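Handout 5: Mixed Bins and What They Cost Us
Course notes, Sorting and Storage for Shared Houses
Prepared by Hatsue Tamura

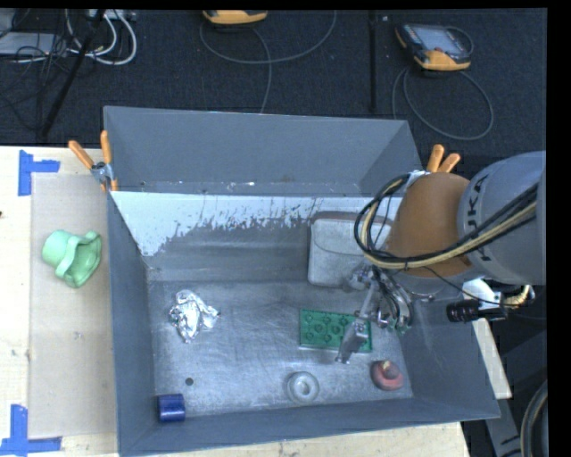 Last session ended on the claim, found in most tidying manuals, that a household only needs one good catch-all container and the discipline to empty it. I said I had doubts. These notes set them out, along with the reading.

1. The one-bin argument

The usual case goes like this. People drop things where it is easy to drop them. Give them a single wide, open bin and they will use it, and the table stays clear. Aoki makes this case in the chapter you were assigned, with a good deal of confidence and one survey.

The survey covers 549 households. Read the question they were asked: "Does your home feel tidier?" It does not ask whether anyone could find the scissors. A clear table feels tidy whatever is going on in the bin, so I don't think the answer tells us much.

2. What collects in a mixed bin

Take foil. A crumpled piece of aluminum foil could be trash, or it could be something a housemate means to use again. In a drawer next to the roll, its status is fairly clear. In a bin with a pouch and a green tray, it could be either, and people leave it alone. Samah Samir called these items "undecided" in her talk in July, and I will borrow the word.

Then there is shape. Flat things lie down and take up floor space. Round things settle wherever the walls let them. Cylinders roll until they meet a side — then they stay there and get forgotten. A soft case with a flap is worse, as it may have its own contents, and now you are storing a container inside a container. Ask who is supposed to check it.

Hard bins have a further problem that the manuals skip. Metal scuffs. The finish wears, and once a bin looks beaten up people treat it as a place for junk. I can't prove this, but I have yet to see a scratched bin that anyone was careful with.

3. The Hostel exercise

Some of you worked through the Hostel case, where a shared kitchen replaced its shelves with open bins. The report says the change "eliminated clutter." It also says, seven pages later, that residents bought second can openers. I would put those two sentences side by side before quoting either.

Harkon's reply to the report is better tempered than mine and worth your time. He accepts the open bin as a short stop, emptied the same day, and rejects it as storage. I am mostly with him, though "the same day" is doing a lot of work there. Whose day, and who empties it?

4. Before you defend or attack the bin

Write down what each item is, where it would go if the bin did not exist, and who would miss it. If you can't name a place for an item, say so plainly. Do not write "miscellaneous." I return papers for that.

Sort by use first, then by size. Sorting by color looks lovely on a shelf and I have never known it to survive a month of other people.

Reading for next time: Solledent, the section on drawers, with the footnotes. Bring your own list from part 4, one page, by hand if you like.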